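Updated 2025-09-25

## How does Claravon estimate my cat's ancestry?

Claravon compares your cat's sample with a reference panel of 4000 cats from registered lines and regional street populations. Each chromosome is split into short windows, and each window is matched to the group it most resembles.

## Why does the report say "Unassigned"?

Most cats do not descend from recent pedigree stock. A window that matches several groups equally well is left unassigned. Almost 30 percent is common in a mixed cat.
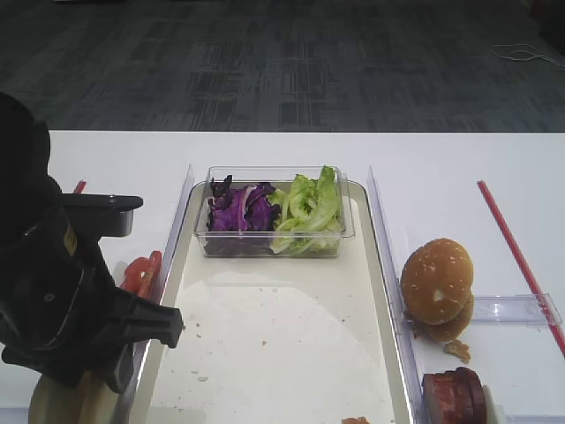
A high unassigned share does not mean that the sample failed. Failed samples are listed under Kit Status and do not produce a report.

## Can I download the raw data?

Yes. Open Account > Files and choose the text export. Each file is split into blocks of 512 markers, with one marker per line. Files made before February use the older Bultum column order.

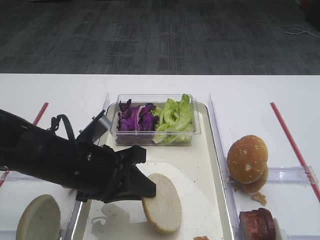 To convert an older file, request a new export. The kit does not need to be run again.

## Does coat color affect the breed result?

No. Color and pattern markers are scored separately by the Gentile trait module and are left out of the ancestry step.

## How are relatives found?

Two cats are listed as relatives when their shared segments add up to at least 400 centimorgans. Both owners must have matching turned on.

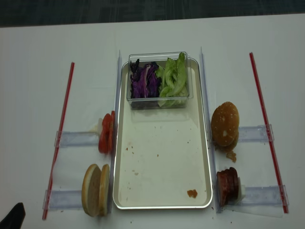
Matching is off by default. Turning it off later removes your cat from other owners' lists at the next refresh.

## Who reviews disputed results?

Setsuko Ishida handles ancestry questions. Vittoria Donati handles trait questions. Include the kit number in your message.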